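Care of Arcade Cabinets at Home

The Drurnby Arcade Society issues the following advice to members who keep a cabinet in the house.

Switch the machine off at the wall before opening the back. Wipe the control panel with a barely damp cloth – never spray it directly. 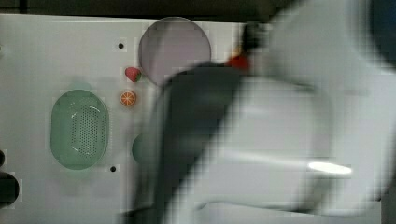 Joystick shafts need a very thin smear of grease every May. Buttons that stick should be taken out and washed in warm, soapy water.
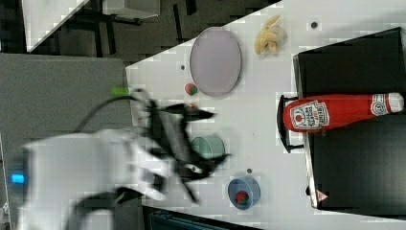
Leave them overnight to dry. Coin slots may be cleaned with a soft brush.

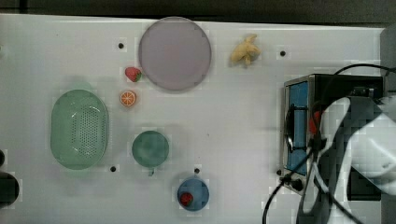
Plate, strawberry and orange slice on a white tabletop.

Enquiries to Saadet Kahraman, quoting leaflet 117.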